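Notes on line length, posted as a thread. I set body text for Haverford, a small quarterly, and we changed our measure this spring.

**1/** The old column ran to 84 characters. Readers wrote in to say they lost their place on the return sweep. Marisol Doucet, who edits the back half, had been saying the same for a year.

**2/** New measure: 58 characters, counting spaces. The face is still Ullirine Text. Leading went up by 2 points at first. That was too open, and I took half of it back.

**3/** Shorter lines make justification harder. With fewer word spaces per line, each one absorbs more of the slack. We went ragged right and left hyphenation on, minimum 3 letters after the break.

**4/** Plates now sit at full column width, stacked, with no text wrap.

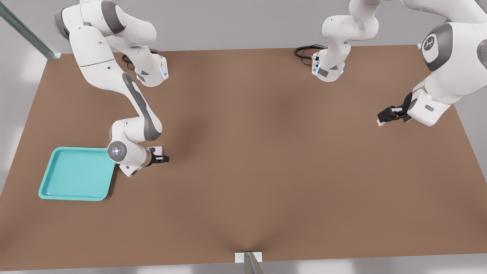 Both at full measure, brown tabletop, white arms.

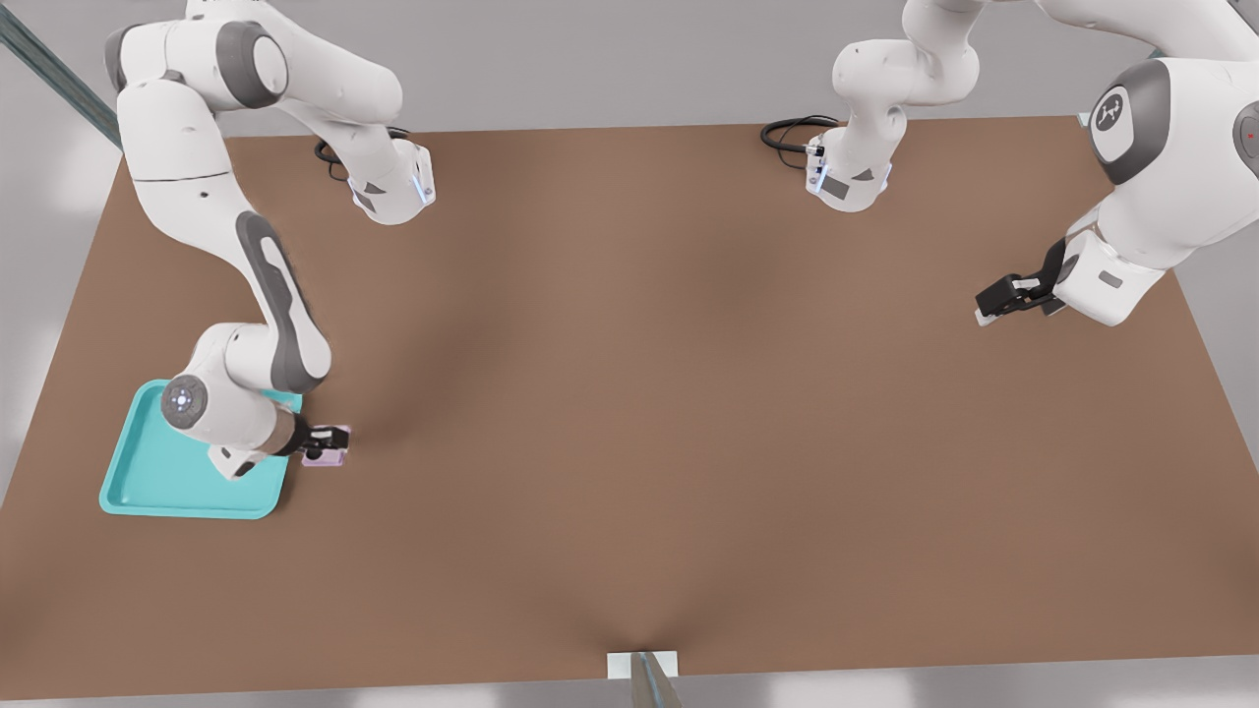 *2 min read*

**5/** Test piece was Lyle Ambrose's essay on ferry timetables, 2,885 words. It gained a page and a half at the new measure. Page count matters to us, so the margins gave up some width on the outer edge.

**6/** Rag control is manual. I look for any line that sticks out past its neighbors above and below by more than a short word, then break it earlier. A discretionary hyphen usually does it. Tracking stays at zero.

**7/** Footnotes use the same measure at a smaller size, so they run to more characters per line. Acceptable for short notes. Anything over four lines goes to the end of the piece.

**8/** Block quotes are indented on the left only. Indenting both sides of a ragged column does nothing useful on the right.

**9/** Still open: the web version. The column is set in ch units there, and a ch is the width of the zero. In Ullirine the zero is wide, so 58ch gives more than 58 characters of prose. I have it at 50ch for now and will check it again in April with the italic loaded.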